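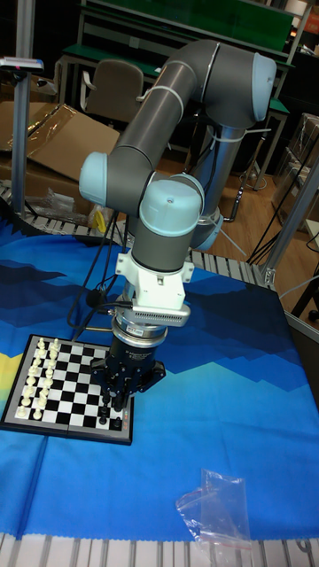 Slide 1: Labels that can be read

Sat 11 May, afternoon session. Talk covers asset labels in small workshops and stores. Barcodes are left to the Gadix talk.

Start with the survey. We checked 218 labels at the Morari site in December. Each was read by one person standing at normal working distance, under the usual lighting. A label passed if the whole asset number was read correctly first time. Serial plates fitted by the maker were left out of the pass rate.

Mention that the site had been using three label sizes with no written rule for choosing between them. Staff picked whatever roll was in the printer.

Slide 2: Reading distance
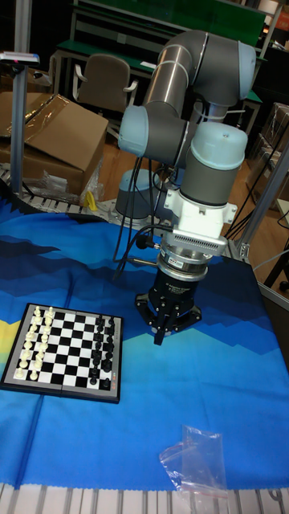
Character height should be set from the distance at which the label will be read. Most label software works the other way round: it takes the length of the text and shrinks it until it fits the tape. The result is a label that is neat in the hand and useless on the equipment. Take the small white label on the black cylinder under the silver ring. White on black is easy to find, but the print is too small to read from here. Finding and reading are separate tests and we score them separately. Pause for the handout, table A.

If asked about tape width: wider tape costs more per metre, but a short asset number on wide tape often uses less length than a full description on narrow tape.

Slide 3: Contrast

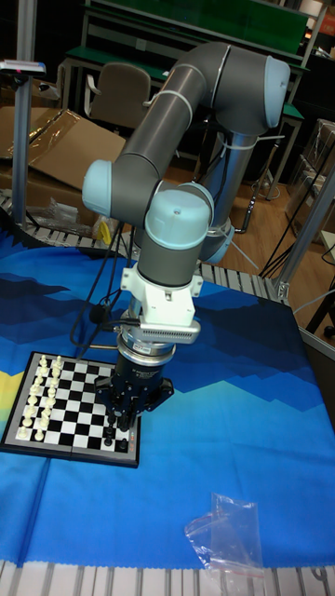
Folding chessboard, black-and-white checks, dark frame.

Black on white remains the default. Coloured tape is acceptable for grouping, provided the text is still black and the tape is pale. Red text on clear tape did badly at Morari and has been dropped. Gloss tape gave trouble under strip lights, matt tape less so.

Do not rely on colour alone. The Cao store had green for electrical and blue for water, and the two could not be told apart in the plant room.

Slide 4: Numbering

Keep the asset number short and free of meaning. Jamby put building, floor and year into theirs, then moved half the stock to another floor.
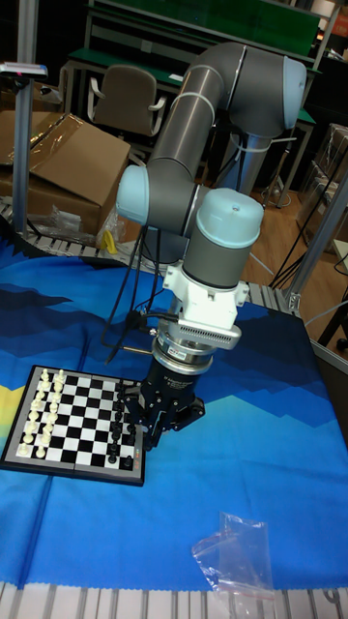

The old numbers stayed on the items and the register had to carry both. Relabelling took in over 428 items. Plain running numbers would have avoided it. Leave out the letters O and I.

Slide 5: Questions

Spare slide on adhesives if time allows. Tape samples are on the side table; please return them.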